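Chapter 4
Recording Demonstrations by Hand

4.1 Purpose of this chapter

The first three chapters dealt with a robot that was already told where to go. Its positions were typed in, stored in a table and played back in order. Chapter 4 begins the longer project that occupies the rest of the course, in which the positions come from a person carrying out the task. The class records a set of demonstrations, checks them, and uses them in Chapter 6 to fit a simple motion model for the two-armed Kastex trainer.

By the end of the chapter the reader should be able to:

- define a demonstration, a session and a task card;
- set up a recording area and state its origin;
- attach and check a pair of wrist markers;
- find and label the gaps in a recorded wrist path;
- decide whether a demonstration is kept, repaired or discarded.

Readers who have not completed the exercises on coordinate frames in Section 2.3 should do so before going on. The material on rotation is used from Section 4.5 onwards without being repeated.

4.2 Terms

A demonstration is one complete performance of one task by one person, from the start posture to the end posture. A session is a group of demonstrations recorded without moving the fixed equipment. If a tripod, a table or the floor origin is shifted, the session is closed and a new one opened, even if the shift was an accident and appears small.

A task card states the object to be handled, where it begins, where it must finish, and what counts as finished. The cards used in this book come from the Nimbridge set, which was revised in August to remove several tasks that could not be judged from the recording alone. "Tidy the table" is an example of a poor card. "Push the chair in until the front of the seat is under the tabletop" is a usable one, as two people reading it will normally agree on the result.

A wrist marker is a rigid cube carrying a different printed pattern on each visible face. The software knows the size of the cube and the pattern on each face, and from one clear view of a face it can work out the position and angle of the cube relative to the camera. The marker gives the pose of the wrist. It says nothing directly about the fingers, and this limit should be kept in mind when tasks are chosen.

4.3 Why furniture tasks come first

Small objects are attractive to beginners and are usually a poor choice. The fingers do most of the work, the wrist hardly moves, and the recorded path is short compared with its own noise. Moving a chair has the opposite character. Both hands take hold of a rigid object, the distance between the wrists stays nearly constant during the push, and the path is long enough to be seen plainly on a plot. 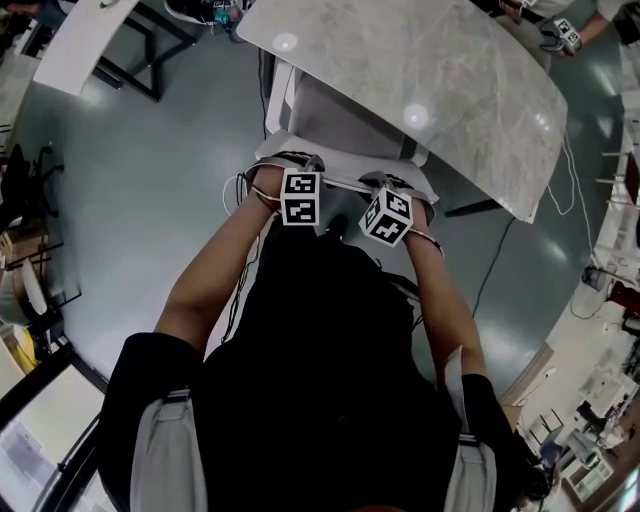
The near-constant distance is also a useful test of the data. While both hands hold the backrest, the separation between the two cubes should form a flat line. A step in that line means that a hand has changed its grip, that a strap has slipped, or that the software has mistaken one face for another. The three causes look alike on the plot and must be told apart by going back to the video.

4.4 Size of the class data set

Each group records 96 demonstrations, divided equally among 4 task cards. A group of 3 divides the work so that every member demonstrates every card an equal number of times. Data taken from one person only will produce a model that has learnt that person's height and reach.

Each demonstration is resampled to 400 points before it is stored. Short and long performances can then be compared point by point, at the cost of losing the original timing. The unsampled file must be kept. Section 6.2 requires it, and groups that have deleted it will need to record again.

The files are read with Nazari, the viewer supplied with the course. Groups working with Skulus may use it for recording, but should export to the plain column format given in Appendix B before the checks in Section 4.6 are attempted.

4.5 Attaching the markers

Fasten the cube on top of the wrist, clear of the joint, and tighten the strap until the cube no longer rocks when pressed at a corner. Bend the wrist fully in both directions. If the cube touches the back of the hand, move it towards the elbow and repeat. Record the final position on the session sheet, with the left and right markers entered separately.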